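Pencil Marks, Pale Boards and Other Worries: Questions We Get at Allthorpe Woodshop

You've signed up for a bench, or you're thinking about it. Most of what people ask us concerns pencil, so that's most of this page.
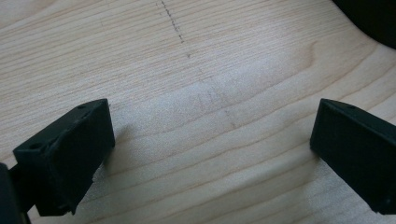 Do I have to draw a line before I cut?
You don't have to. We keep a bin by the door for boards whose owners felt confident.

Solid line or dashed?
Dashes are fine for a rough guide, especially on a slant or a curve you may want to change. For the final cut, go over it with a ruler and a knife. A dashed line tells the saw where you were thinking of going, and the saw has its own ideas.

My marks vanish when I lean over the board.
Pale wood under a bright lamp will do that. Move the lamp, or turn the board a little until the glare slides off the pencil. Pressing harder is the popular solution, and it leaves a groove you'll be sanding until Sunday.

Which pencil?
An ordinary HB, sharpened. We sell the Brusik carpenter's pencil at the desk for 3 dollars. It's flat, so it won't roll away. You will lose it anyway.

How do I get pencil off?
A clean white eraser first, then a light pass with 300 grit, along the grain. Do this before any finish goes on. Oil over pencil is permanent, and guests always find it.

Can I use a pen?
No.

The grain swirls in one corner of my board. Is it faulty?
It's a tree. Grain bends where it likes, and a swirl may tear if you plane straight through it. Sharpen the blade, take thin shavings and come at it from both directions. Or lay out your piece so the swirl lands somewhere you can brag about it.

Is my board maple or birch?
Check the label on the rack. If you've already cut off the end with the label, ask at the desk, where we'll look at it thoughtfully and say "one of those."

Can I bring my own wood?
Yes, up to 40 inches long, with the nails out. The Troltora planer does not care for nails, and the Costache blades cost more than your board.

How many benches are there?
17, and the one by the window is always taken.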